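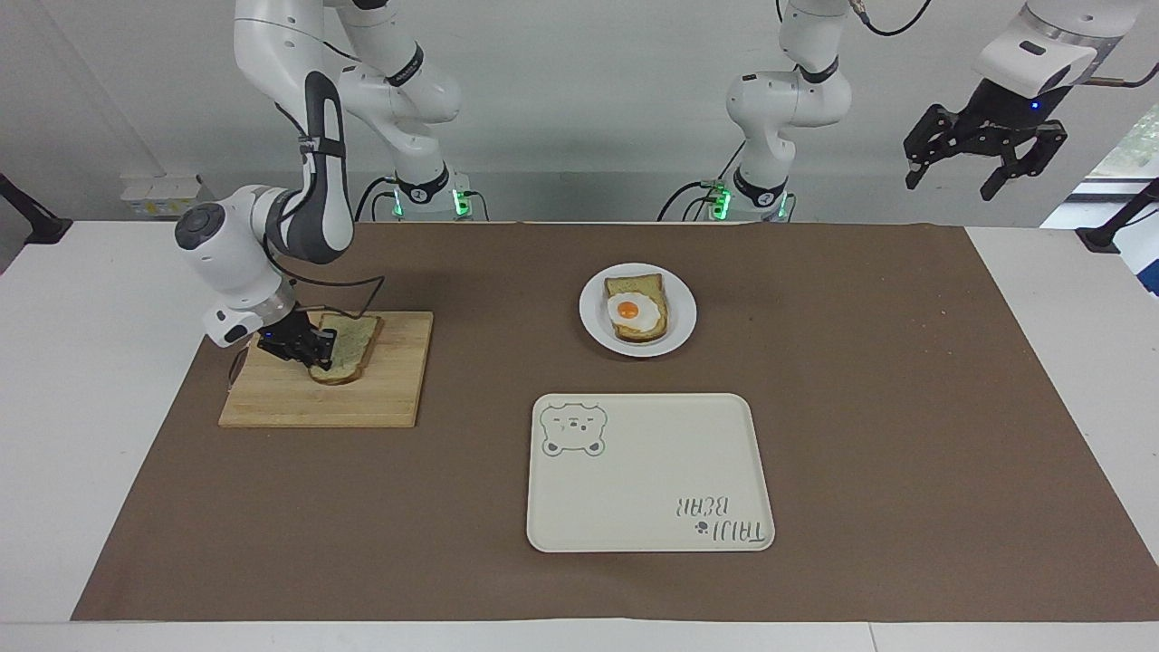
Teach It Breakfast First

I have built a lot of things in the shared workshop at Wondadik, and most of them got a polite nod. Then we put two arms on a table and started on egg on toast, and people came over with their coffee and stayed for an hour. I think breakfast is the best first project a home robot builder can pick, and I'd like to talk you into it.

The usual advice is to start with blocks. Stack them, sort them, line them up. Fine, but a block forgives everything! You can grab it too hard or from the wrong corner and it's still a block. Bread gives you an opinion right away. Press a slice onto the board a little too firmly and you've left a dent, and now you have a real question about grip force that no plastic cube would ever have raised. A fried egg with the yolk whole is an even tougher judge, and you can read the verdict from across the room.

We call ours Skarance, and the notebook is up to run 1154. I love that notebook. Whole pages are about toast - how thick, which side up, how far from the edge of the board. On one page I wrote "crust first" and underlined it, and I still think it's the smartest thing I've written this year (when the fingers close over a crust, the slice bends a lot less).

People ask why two arms when one would cost half as much. Because I have two, and so does everybody who ever made me breakfast. One holds, the other moves. Even when the second is just hanging up there out of the way, you have to plan for it, and that planning taught me more than the 18 evenings I spent tuning a single arm in my garage.

The other thing I'd argue for is ordinary stuff. Brown paper over the table, a wooden board, a plain white plate, a tray with a cartoon bear on it. My friends at the Condori workshop machine lovely fixtures for every part they handle, and their arm is faster than ours. Ours has to cope with things that came out of a kitchen drawer, and that's the kind of robot I want to live with.

Is it quick? Oh no. My best time for a plate is 9 minutes, and I was so happy I ate the result standing up. If you have bench space this March, clear it and buy a loaf of bread.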